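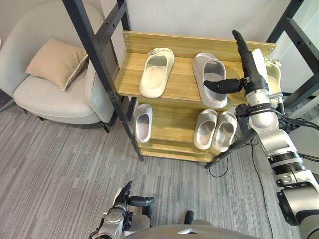 Two-arm cell, Saturday walkaround
Dendura lab, March 29, 2025
Checked by: Uchenna Dauda
Hours on the counter: 1,315

E-stop, both buttons: OK. Hit each one twice, I never trust the first press.

Right wrist bolts: OK, none moved. I redid the paint marks while I was in there (the old ones were nearly gone).

Right arm cable straps: PASS, with a grumble. The one nearest the wrist is getting shiny. Erhan, please swap it before Monday!

Left hand, thumb curl: OK. Opens and closes fine at low speed.

Floor cables by the rack: FIX. They're still running across the carpet and I caught my toe again. The Budex cable cover is in the drawer, so let's just use it.

Black frames: OK. Gave both a good shake.

Shoe rack: OK, screws at the left end of the back board are snug.

Body panel: OK, wiped down.

Next full service is in May. Erhan Ateş has the key to the parts cabinet.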